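Vainio Claim Chart Binder
Last updated: 2022-12-20
Print this page | E-mail this page

If you've ever tried to lay a patent claim, three prior art references and your own notes side by side on one desk, you'll know why we're so fond of the Vainio! It's a large-format binder made for people who build claim charts by hand, or who print them out and mark them up before filing (there are more of us than you'd think).

Each binder holds 515 sheets and opens completely flat. The left side takes the claim language, one element to a page. The right side folds out to double width, so a reference and its drawings can sit next to the element you're reading. When you move on to the next element, the claim page turns and the reference stays put. It sounds like a small thing, but after a long afternoon with a dependent claim chain you'll be glad of it.

What comes in the box:
- One Vainio binder, dark green cover
- 50 tabbed dividers, numbered, with blank labels for claim elements
- 15 fold-out sleeves for drawings
- Ruled note sheets, punched to fit

The dividers were reworked in October after Oskari Huttunen, who runs our sample desk in Roston, wore out a full set preparing an obviousness chart. The new tabs are stiffer and take pencil, pen and most label printers. Older Vainio binders accept them without any changes, and you can order them on their own.

Many customers use one color of tab for the independent claims and a second for everything that hangs off them. Others sort by reference. Both work fine – the rings open at any point, so you can change your mind halfway through and move a whole section at once.

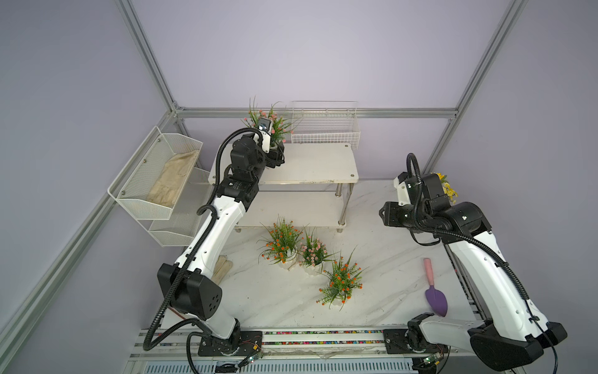
Two robot arms at a marble-patterned tabletop.

Refill note sheets come in packs of 2000, plain or ruled. Please say which when you order, and add your binder size if you have the older narrow model. For very large files we suggest a second binder and the Pirnunell slipcase, which holds two side by side and keeps the spines readable on a shelf.

Recently viewed
Pirnunell Slipcase, Double
Padonetti Drawing Sheet Folder
Vainio Numbered Dividers, Refill Set
Padonetti Docket Wall Planner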